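In Defence of the Undecorated Hat

My cousin Ojārs Raudsepp owns one flat cap, and last November he lost it on a train. The week that followed was the nearest thing our family has had to a state funeral. He went to the lost property office twice. He rang the depot. He was offered, by well-meaning people, a bobble hat. On the eighth day he bought another flat cap, identical as far as anyone could tell, and complained about it until spring.

I bring him up because I've been thinking about why a man of sound mind would pay 120 euros for a piece of cloth with a stiff bit at the front, and why I now think he got a bargain.

The flat cap has had a strange few years. It used to be worn by farmers and by uncles. Then television got hold of it and for a while you couldn't order a pint without being served by somebody dressed to rob a bookmaker in Birmingham. That has calmed down, but it has left behind the idea that a cap is a costume and that a costume wants finishing. So we have reached the age of trimmings. At the Christmas market in our town there is a stall called Plekis where you can have your hat improved while you wait. They have ribbons. They have enamel pins shaped like mushrooms. They have feathers in colours that would embarrass a parrot.

I stood and watched for half an hour, partly out of interest and partly out of the wind. A man in a perfectly good grey cap handed it over and got it back with a pheasant's worth of plumage stuck above the left ear. He looked delighted. He looked like something you'd be asked to shoot.

Now, I have nothing against feathers. My grandmother had a felt hat with a feather in it that she wore to weddings and to the bank, and she had the face for it. A brimmed felt hat is built for a feather. It has a band, and the band goes all the way round, and you tuck the quill in and off you go to see the manager. A flat cap has no band. There's nowhere for the thing to go. It has to be pinned or sewn or, in the case of Plekis, glued, and once it's there it waggles about like an aerial on a hatchback.

The people who sell hats don't agree with me, naturally. I have in front of me the autumn catalogue from Costier, who make very decent caps and have been sending me their catalogue ever since I bought one four house moves ago. It runs to 24 pages, and on only 4 of those is there a cap with nothing attached to it. These are listed under Classics, at the back, after the gift vouchers. The rest is what Costier calls the Expressive Range. I wouldn't have said that a cap needed to express anything. It's a cap. It says the man underneath is cold, or bald, or both, and it says so with some tact.

Nenik, the other lot, are worse. They'll sell you the cap plain and then a box of bits to go with it, so that you can be expressive according to your mood. I'd like to meet the man who gets up on a wet morning, looks at the sky, and thinks: green feather. I would like to know what he does for a living, and whether they're hiring.

Part of the trouble is the way hats are shown to us. You hardly ever see one on an ordinary head in a shop. You see it on a stand, or on one of those pale foam heads with hardly any nose and no opinions, and on a head like that a plain cap does look as if it's waiting for something. The foam head has no ears going red. It has no glasses, no eyebrows, no scarf its sister knitted. It's got nothing to contribute, so the hat has to do all the talking, and before long somebody reaches for the bowl of feathers. 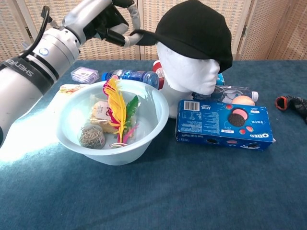

Put the same cap on a person and the problem goes away. People come ready trimmed. My neighbour has a moustache you could sweep a yard with, and if you pinned a feather to him as well there'd be complaints. Even those of us with less going on have a chin, or a cough, or a way of standing at bus stops. A plain cap pulled down properly lets all that get on with its business.

I will admit to one lapse. Some years ago, at a flea market, I bought a small jar of hat trimmings from a dealer named Väisänen, who told me they had come out of a milliner's workshop and would never be seen again. He was right about the second part. The jar went into a cupboard and has come out only once, when my niece needed something for a school play in which she was a hen. She used the lot. It was a very good hen.

That seems to me the proper use for them. Give the feathers to the children and the hens, and leave the caps alone. If you must have something on yours, have rain on it. Have a bit of sawdust. Ojārs has a thumbprint of bicycle oil on the brim of the new one, put there in its first fortnight while he was pretending not to like it, and it suits him better than anything in the Expressive Range.

He has since found the old cap, by the way. It was in his other coat. He now owns two and says he can't tell you which is which, though he's still complaining about one of them.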